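Trier avant de déménager

3 mars 2018

On quitte l'appartement en juin, après onze ans.
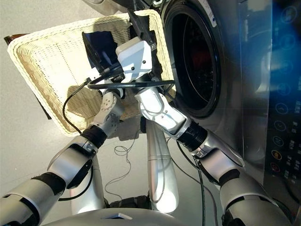 J'ai commencé par les papiers, parce que c'est ce qui me pesait le plus. Il y en avait presque 700 pages, entre les relevés de banque, les notices et les factures d'électricité. J'ai gardé les bulletins de salaire, les actes notariés et les avis d'imposition des dernières années. Le reste est passé au broyeur, en 2 soirées.

Les livres, ensuite. J'en ai retenu 34, ceux que je relis vraiment. Josée Dufour a pris les policiers pour la bibliothèque de son immeuble et Talha est reparti avec les dictionnaires. Les manuels scolaires n'intéressent personne, même gratuits, ils iront à la déchetterie.

Pour le linge de maison, j'ai fixé une règle simple : deux parures par lit, deux serviettes par personne. Les draps usés sont découpés en chiffons. J'ai aussi retrouvé la nappe de ma grand-mère, tachée à un coin, que je garde sans discuter.

La cave est une autre affaire. Je suis passé chez Brikodville acheter des caisses et je les ai prises trop grandes : pleines de bocaux, on ne les soulève plus. Prenez le petit modèle. J'ai noté le contenu au feutre sur deux côtés, avec la pièce de destination.

Reste le meuble du couloir, qui ne passera pas dans le nouvel escalier. Farzana pense qu'on peut le démonter par l'arrière. On essaie samedi prochain, avec son tournevis à elle, le mien est déjà dans un carton.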